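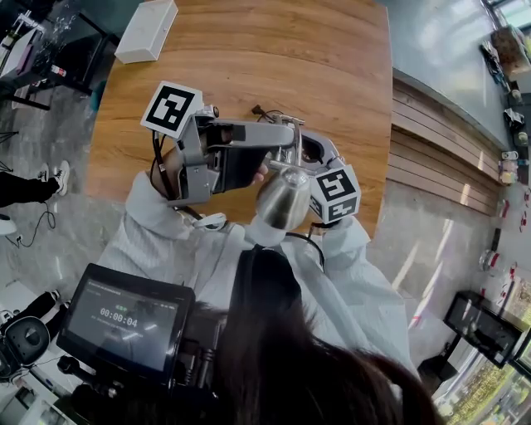
Orange peel in waterborne clear coat

I'm spraying Malto waterborne clear on a tabletop and it dries with a pebbled texture. Shop is at 15 C in January. Would thinning help?

Posted 31 Jan 2019

Badano
Probably too cold and too thick. Warm the can and the wood first, then add water, 5 percent at most. Check viscosity with a cup -- the data sheet lists a time. Raise the air pressure slightly only if texture remains. Scuff the dried coat before the next one.

Donderus
Had the same thing. Bigger tip fixed it for me.

Dương
A bigger tip lays down more material, so watch for runs. Test on scrap.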